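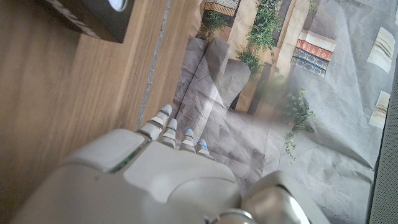 How to Refinish a Small Tabletop with Oil

February 2025

An oil finish is easy to repair and does not need spray equipment. Set aside a weekend for the sanding and the first coat, then a few evenings for the rest.

What you need
Sandpaper in 120 and 180 grit
A sanding block
Lint-free cotton rags
Hardwax or plain drying oil
Mineral spirits
Nitrile gloves

Step 1. Remove the old finish
Sand with 120 grit, always along the grain. Keep the block flat near the edges or you will round them over. If the paper clogs quickly, the old finish is probably wax. Wipe it down with mineral spirits, let it dry, and start again.

Step 2. Smooth the surface
Switch to 180 grit and go over the whole top. Stop there. Very fine paper closes the grain and the oil will not soak in well. Vacuum the dust and wipe with a clean rag.

Step 3. Apply the first coat
Pour a small amount of oil in the middle and spread it thin with a rag. Wait 13 minutes, then wipe off everything that has not soaked in. Oil left on the surface turns sticky.

Step 4. Let it dry and repeat
Leave it overnight in a room with some airflow. Two more coats are enough for a side table. I did mine in November in an unheated garage and had to wait two days between coats.

Rag safety
Oily rags can catch fire on their own. Lay them flat outdoors, away from anything that burns, until they are stiff and dry. Do not ball them up in the trash.

Care
Wipe with a damp cloth. Add a thin coat when the surface looks dull.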